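Living with the Jukinar pull-out dish rack

I have wanted somewhere to hide the washing-up for as long as I can remember. Our last kitchen, in Rurkcombe, had a draining board the size of a tea tray, and every evening ended with a leaning tower of bowls that everyone was frightened to touch. So when we moved and had the chance to change a few cupboards, I spent far too many evenings reading about racks, and in the end I bought the Jukinar, the one that slides out from under the worktop on runners. It has been in since May and I feel I know it well enough now to say something useful.

It came in one flat box, well packed, with the screws in a paper envelope (hurrah, no plastic!) and a drip tray wrapped separately. The instructions are drawings only. They are good drawings, mind you, apart from the page about the runners, where left and right look exactly the same and I put them in the wrong way round. Twice. The seller says to allow 40 minutes and I took most of an afternoon, though that did include a long lunch and a hunt for the small spirit level, which was in the bathroom.

Do measure your cupboard first, and measure inside it, at the front and again at the back. Ours was 581 mm at the front and a touch less behind, thanks to a pipe, and I had to shave a little off a wooden batten before the runners would sit straight. If you have an older kitchen with cupboards that lean a bit, I would set aside extra time for this part and have something nice planned for afterwards.

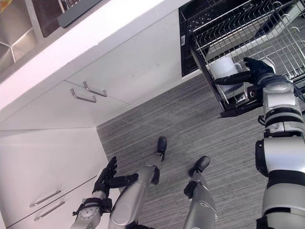 Ouellet

Now, the loading. Dinner plates go in beautifully and stand up by themselves with enough air between them to dry overnight. Side plates are nearly as good. Bowls are where you have to think a bit. Shallow pasta bowls are happy, but our deep cereal bowls want to tip forwards, and I have ended up putting them at the very back, where they lean on one another like old friends. Mugs I have given up on, and they go on a tea towel as they always did. Large saucepans are hopeless too, but then I have never met a rack that suited them.

The runners are lovely. I had a cheaper Trurnura rack before this, years ago, which squealed every time it moved and eventually dropped a wheel behind the skirting board, so perhaps my standards were low, but this one glides out with one finger even when it is full. It also closes softly, so there is no great crash of crockery if you nudge it shut with your knee – and you will, your hands being full of other things.

My main grumble is the drip tray. It is rather shallow, and if you put everything away streaming wet it fills faster than you would expect. I now give each plate a shake over the sink first and empty the tray in the mornings, while the kettle boils. A little lip for your fingers would have been kind, as it is awkward to lift out without tilting it, and I have had wet slippers more than once.

Cleaning is easy enough. A soft brush and warm soapy water does it, and I use a drop of vinegar when the limescale starts to show (our water is terribly hard).

I paid 41 pounds in the spring sale and would pay it again, though I might grumble at full price. Four stars out of 5 from me, with the missing one for the tray.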